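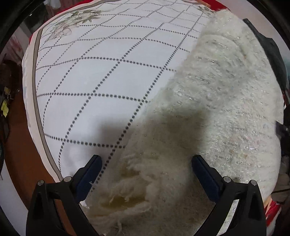 Brolleditz Hogar > Dormitorio > Colchas y mantas > Conjunto Istum

Conjunto Istum: colcha blanca estampada + manta de pelo con hilo plateado

Ref. 941
Disponible. Envío desde almacén propio.
Últimas unidades en cama de 150, las demás medidas bien de stock.

Resumen rápido

Colcha blanca con rombos de puntitos gris oscuro. Flores bordadas en gris apagado, oliva y crema. Cenefa gris marrón en el lateral y margen blanco liso por fuera. Manta gruesa, color crema tirando a blanco roto, pelo largo, filas finas de hilo metálico plateado y flecos retorcidos en el remate. Se venden juntas o por separado (ver más abajo, tabla de opciones).

La colcha es de la serie Blöndal, la manta de la serie Badimwood. Istum es el nombre del conjunto. Lo ponemos porque llegan muchos correos preguntando si son tres productos distintos. Son dos.

La colcha (Blöndal)

Fondo blanco. El dibujo es una cuadrícula en diagonal hecha de puntos pequeños, de cerca se ven los puntos y de lejos se ve el rombo. Queda discreto. Combina con casi cualquier pared, con cabecero claro o oscuro, y con sábanas de color fuerte debajo: un rojo que asome por arriba al doblar el embozo le va muy bien. También mostaza, azul marino. Con beige se apaga un poco, para nuestro gusto.

El bordado floral: ramos de flores y hojas en punta. No ocupa toda la pieza, va por zonas. Los tonos del bordado y el gris de los puntos van a juego, la cenefa es algo más cálida.

Tejido: algodón con poliéster, mitad y mitad. Relleno fino, de entretiempo. No es un edredón, en invierno sola se queda corta.
Reverso: blanco liso, sin estampar. Reversible si quieres, aunque por detrás se nota el pespunte del bordado.
Esquinas: redondeadas en los pies, rectas en la cabecera.
Caída: pensada para colchón de hasta 26 cm de grosor. Si el tuyo es más alto o llevas topper, coge una talla más. En serio, la mayoria de cambios son por esto.

La manta (Badimwood)

Gruesa, esponjosa, pelo desigual. Abulta. Enrollada a los pies de la cama ya hace de adorno, echada por encima tapa buena parte de la colcha, así que si te gusta el estampado mejor doblarla en tercio o dejarla caída a un lado.

El hilo plateado va tejido en filas horizontales y brilla a trozos cortos según le dé la luz. Con la lámpara de la mesilla se nota bastante. Con luz de mañana menos. No pica en las manos; en piel muy sensible, cuello y cara, puede que sí, avisamos.

Los flecos son de hilo suelto retorcido, se ondulan solos. No hay que plancharlos. No hay que peinarlos con cepillo de pelo tampoco (nos ha pasado, un cliente devolvió una manta sin flecos practicamente).

Composición: poliéster y acrílico, fibra metalizada en el hilo decorativo.
Color: único, crema. En pantalla sale más blanca o más amarilla según el monitor.
Pelo: suelta algo las primeras semanas. Sacudir fuera antes de estrenar.

Medidas

Cama 90: colcha 180 x 260
Cama 105: colcha 200 x 260
Cama 135: colcha 235 x 260
Cama 150: colcha 250 x 260
Cama 180: colcha 280 x 260

Manta, medida única: 130 x 170 sin contar flecos.

Todas en cm. Tolerancia normal de confección, un dedo arriba o abajo. Tras el primer lavado la colcha encoge un poco de largo, ya está contado en la medida.

Opciones de compra

Conjunto completo (colcha + manta)
Solo colcha Blöndal
Solo manta Badimwood
Conjunto + dos fundas de cojín con el mismo estampado de rombos, sin bordado

Las fundas van sin relleno. 50 x 50, cremallera escondida. No se venden sueltas de momento, quizás en junio cuando entre la siguiente partida.

Precio

Manta suelta: 53 euros. Colcha según medida, eliges talla arriba y sale el precio. El conjunto siempre sale mejor que las dos piezas por separado. IVA incluido. Cupones no acumulables con precio de conjunto.

Lavado, leer antes de meter nada en la máquina

Colcha:
Lavadora 30 grados, programa delicado, centrifugado bajo
Del revés, para cuidar el bordado
Sin lejía, ni la de color
Secadora no
Plancha tibia por el reverso, por encima de las flores no

Manta:
Agua fría, a mano o programa lana
Sola, nunca con la colcha, el pelo se pega a todo y luego no hay quien lo quite
Jabón líquido, poco
Suavizante no, apelmaza el pelo
Secar en plano o sobre dos cuerdas, a la sombra
Plancha jamás, el hilo metálico no aguanta el calor
Una vez seca, sacudir fuerte y ahuecar con las manos

Manchas en los flecos

Lo clásico en cualquier manta clara. Los flecos son lo que más roza, suelo, zapatos, tazas, y en color crema el amarillo canta enseguida. Cómo tratarlo:

Agua fría y una gota de jabón neutro, apretando mechón a mechón con un paño blanco. Sin frotar, que se deshace el retorcido. Aclarar igual. Si queda cerco, percarbonato disuelto en agua tibia, probar antes en un fleco de la esquina, diez minutos y aclarar mucho. Sin tocar el hilo plateado. Cercos viejos puede que no salgan del todo, se pueden disimular doblando ese lado hacia dentro o recortando el mechón.

Limón y sol no. Ya sabemos que lo dice todo el mundo. Amarillea más.

Cómo ponerlo en la cama

Colcha centrada, la cenefa siguiendo el borde del colchón y el margen blanco colgando por fuera. Si la cenefa queda encima del colchón es que te sobra talla. Si cuelga a media altura, te falta.

Doblar arriba con la sábana vista, dos palmos. Manta después, a los pies o tirada en diagonal con los flecos hacia dentro. En camas de 90 la manta entera abulta demasiado, mejor doblada en un sillón y echarla por la noche.

Para guardar en verano: la manta en bolsa de tela, no al vacío. Al vacío el pelo se aplasta y tarda días en recuperar. La colcha al vacío sin problema.

Preguntas que nos llegan

¿Es la misma colcha que la Blöndal del año pasado?
Mismo estampado. Cambia la cenefa, antes era gris puro y ahora gris marrón. Si tienes la antigua y compras fundas de cojín nuevas pega igual, las fundas no llevan cenefa.

¿El hilo plateado se oscurece?
Con agua fría y sin lejía no debería. Con secadora sí, se queda mate.

Tengo gato.
Manta no. Los flecos le van a durar una tarde. La colcha aguanta mejor, el bordado puede engancharse.

¿Abriga la manta?
Sí, bastante. Pesa menos de lo que parece.

¿Me mandáis muestra de tela?
De la colcha sí, trocito con puntos, sin bordado. Lo pides por el formulario y se manda por carta ordinaria. De la manta no, se deshilacha al cortarla.

¿Vale para sofá?
La manta perfecta. La colcha es muy larga, se resbala.

¿Hay otros colores?
No. Hubo una prueba en gris y no convenció.

Opiniones de compradores

5 de 5. "Preciosa la colcha, los puntos más finos de lo que me esperaba. La manta suelta pelo, eso si, pero ya menos."

4 de 5. "Pedí para cama de 150 y con el canapé se me quedaba justa. Cambio rápido sin pegas. Le quito una por tener que volver a empaquetar."

5 de 5. "El bordado muy fino, parece más cara. Con sábanas rojas queda de lujo."

3 de 5. "La manta bonita pero se ensucia con mirarla. Los flecos sobre todo. Si tienes niños pequeños yo me lo pensaría."

4 de 5. "Brilla más de noche que de día. A mi madre le encanta, a mí me parece mucho brillo. La colcha un 10."

Envío

Península: dos o tres días laborables. Pedidos antes de las 12:00 salen el mismo día.
Baleares: cinco días.
Canarias, Ceuta y Melilla: consultar antes, por el tema aduanas.
Va en dos bultos, colcha por un lado y manta por otro. A veces llega uno antes que el otro, no te asustes. Si pasan dos días y falta un bulto, escribe con el número de pedido.

La manta va comprimida en la bolsa. Al abrir parece poca cosa, dejarla extendida una noche y coge volumen.

Cambios y devoluciones

30 días. Sin lavar, sin usar, con la bolsa original. La cambiamos de talla una vez gratis (colcha). Segunda vez el porte lo pagas tú. Mantas con flecos cortados, manchados o anudados no se aceptan. Si viene con tara, foto de la zona por correo y se recoge sin coste, no hace falta que rellenes el impreso ese largo, con la foto nos vale.

Para hoteles y casas rurales

Tarifa aparte a partir de diez conjuntos. Hemos servido la Blöndal a varios alojamientos y aguanta bien el lavado frecuente a 30. La manta para uso de hotel no la recomendamos, pieza de casa. Plazo de reposición largo: la última partida fueron 2000 colchas repartidas entre todas las medidas y las de 150 volaron.

También te puede interesar

Funda nórdica Blöndal, mismo rombo, sin flores
Plaid Badimwood pequeño, sin hilo metálico
Sábanas Brolleditz lisas: rojo, mostaza, marino, blanco
Bolsa de tela para guardar mantas

Añadir a la cesta
Guardar para luego
Avísame cuando haya stock de mi talla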